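I've been putting off writing up the *Wutport* box set until I'd seen the whole thing, and over the holidays I finally got there. All of it, both seasons, plus the extras. I started the week before Christmas and watched the finale on 9th January with a cold and a big bowl of soup.

If you missed it the first time, Wutport is a harbor town with one hospital, one ferry and far too many secrets. The show follows the night shift at the Bovari Clinic, and it's slow. I mean really slow! The pilot spends twelve minutes on a broken elevator. But by episode four I was hooked, and I'd cancelled dinner to keep going.

The set comes from Uvine, who only pressed 2000 copies, and mine is number 850 (it's stamped inside the lid – I do like that). Picture quality is lovely on the night scenes, where the old broadcast version was pure mud. The sound is less good. Dialogue sits very low in season one, and I had the remote in my hand the whole time, up for the talking, down for the ferry horn.
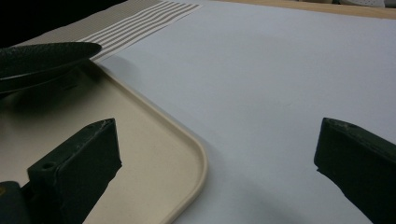

One reader wrote in after my first post about the set to say the subtitles on disc 2 run a good second late, and that switching them off and on again at the chapter break fixes it. I tried that and it worked for me too, at least until the next episode started. Uvine hasn't said anything about replacement discs so far.

Now, the finale. I know people hated it in December when the streaming rerun got there, and I get why. The Lüthi storyline just stops. You spend two seasons on that family and their boatyard, and then they get one phone call and a shot of an empty dock. I was grumpy for a day. But the last scene in the break room, with the whole shift eating cold noodles and not saying much, is the best thing the show ever did, and I went back and watched it again before bed.

Extras: a decent commentary on the pilot, a very dull set tour, and a blooper reel that's mostly people walking into doors. The booklet is thin and the episode list has a typo in it.

Four stars from me. I'd have gone higher if they'd fixed the sound.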